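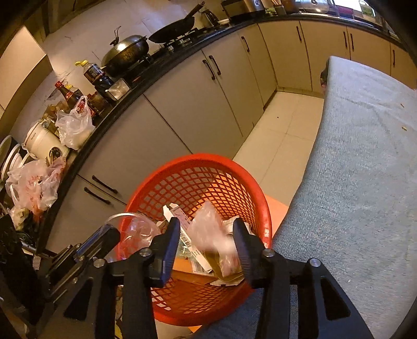 Plastic bag in the fingers, red mesh wastebasket underneath.

How to test a tidying robot before you believe the brochure

Stollis says its arm can handle kitchen rubbish. Maybe. Try this first.

1. Start with a crumpled clear bag. It's hard for a camera to see and it changes shape when pinched.
2. Use a basket that already has cardboard and packaging in it. Empty bins flatter the machine.
3. Run it 96 times without moving anything by hand. Write down every miss, including bags that cling to a finger.
4. Shift the basket a little and run it again – most demos never do.

A person steering the gripper doesn't count as a pass. If you end up rescuing more than six bags, keep doing the chore yourself.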